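Print this page | E-mail this report

Teaching Lab Supplies — Progress Report to the Hallstead Fund
Prepared by Rosalie Mösli

The grant of 800 covered refillable pipette tip boxes for the shared lab. The Pateda boxes arrived in March and are in use. We have stopped buying tips in pre-filled boxes and now order them in bags. 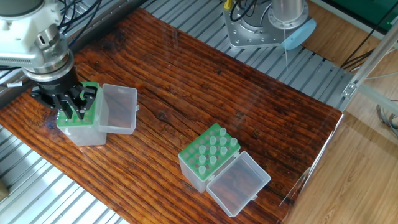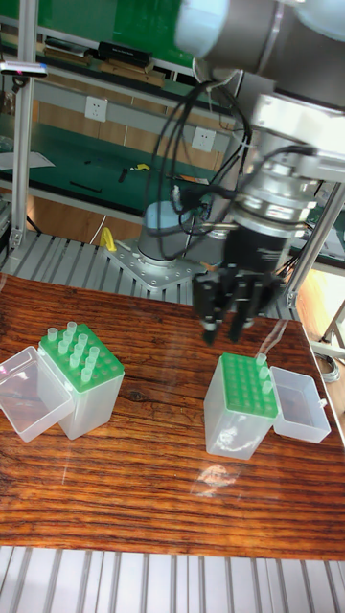
Progress Report No. 2

Both views show tip boxes with green racks and clear lids, open and partly filled. Part-used boxes are combined before new tips are opened — this was the main change we promised in the application.

We have ordered 3000 tips and used 1477. Labels for the lids are still outstanding. Engelbert Imhof has asked the supplier for a date. The remaining money will go to spare racks.

Contact: Lab Office, Lurero | © Lurero | Back to top

Comments

Cyrill Ortner: Do the racks fit the older boxes? We have a shelf full of them.

Rosalie Mösli: No, they are too wide. Please keep the old racks.

Ambros Widmer: Can the second lab get some of the bagged tips before the next order?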